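PKG 214 Packaging and Unit Loads
Handout 7: Reusable Bins and Totes
Instructor: Ánh Lý
Revised 10/23/23

7.1 Scope

This handout covers rigid plastic bins used for loose parts inside a plant or between a plant and its suppliers. Pallet boxes and folding crates are in Handout 8. Read it together with the Werano case, which is used in the homework.

7.2 Terms

Outside volume: the space a bin takes up on a shelf or pallet, including rim and handles.
Inside volume: the space available to parts, measured to the fill line and not to the rim.
Tare: the weight of the empty bin. A lid is counted in the tare if it travels with the bin.
Nest ratio: outside height of one empty bin divided by the added height of each further bin in a nested stack.
Float: the number of bins needed to keep the loop running, including those being washed or repaired.

7.3 Wall shape

Straight walls give the most inside volume for a given footprint, but the empties do not nest. Tapered walls nest and lose volume toward the floor of the bin. The loss is small in shallow bins and grows with depth. For short in-house loops, where empties travel only a few hundred feet, straight walls are usually preferred. For supplier loops the return freight decides the matter.

Ribs add stiffness. Ribs on the inside catch small parts and make washing slower, so they are placed outside wherever the rack allows it.

7.4 Sizing the float

Let D be daily use in bins, T the loop time in days, and S the spare share as a decimal.

Float = D x T x (1 + S)

Worked case, Plukarham line: D = 56, T = 7, S = 0. The float is 392 bins. The plant owned 374 when the loop was set up and was therefore short by 18 before any spares were counted. Cutting loop time by one day brings the need down to 336, which the existing stock covers with 38 left over.

T is the term most often entered wrong. It starts when a bin is filled and ends when the same bin is ready to be filled again. Time spent in the wash queue belongs in it.

7.5 Inspection

Bins are pulled from use for any of the following:
1. A crack that reaches the rim.
2. A floor bowed enough that the bin rocks on a flat table.
3. A label that cannot be scanned after 2 tries.
4. Residue left after a second wash.

Pikier sorts rejects into repair and regrind. Only items 3 and 4 are normally repaired.

7.6 Homework

a. Find the float for the Werano case with S = 0.05. Round up to a whole bin.
b. State which wall shape you would choose for Werano and give the return freight figure you based it on.
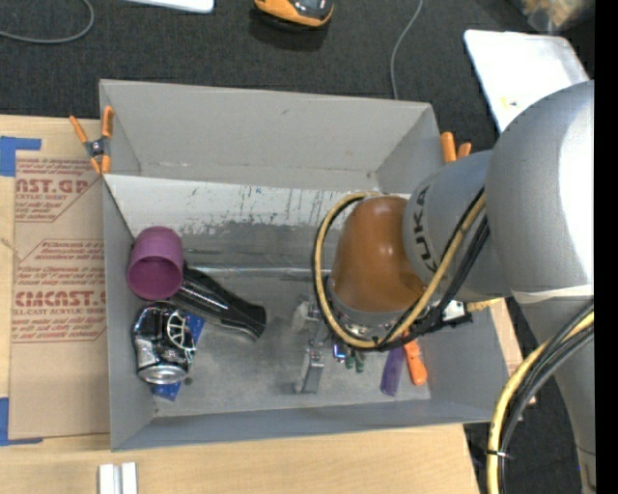 7.7 Reading for the next class

Handout 8, sections 8.1 to 8.3. Bring the nest ratio table from the May lab.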